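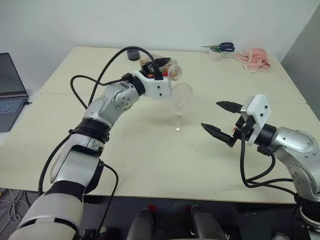 A two-armed robot holds a glass jar tilted toward a wine glass at the Wellura test site in Plulby.

Wellura has suspended unattended operation of its two-armed pouring robots after a review found that a fault in grip sensing could go unreported for an entire shift. The company, which develops service equipment for hotels and care homes, released the findings in March.

The fault came to light during endurance testing at the firm's Plulby site. Of 3,345 pours attempted, 36 ended with the jar slipping in the gripper. In most of those runs the control software recorded a normal pour, and the arm returned to its starting position without raising an alert. Liquid reached the table in several cases. One glass was broken, and no one was hurt.

Omoregie, the engineering consultancy retained to examine the records, traced the problem to the way the software judged a secure hold. The system checked the distance between the fingers at the moment of pickup and did not check it again once the wrist began to turn. A smooth jar could rotate between the fingers while that distance stayed the same.

The consultants also raised a concern about cable slack. At certain elbow angles, a loop of cable could pull against the wrist and shift the pouring angle. They found this in 424 runs, most of them harmless.

Wellura has since added a continuous force check and a lower wrist speed. A second series of 1,744 pours is under way, with an operator beside the emergency stop at all times. Vomby, the hotel group that had planned to place the robots in its breakfast rooms, has postponed the installation until that series is complete and the results have been reviewed by its own safety staff.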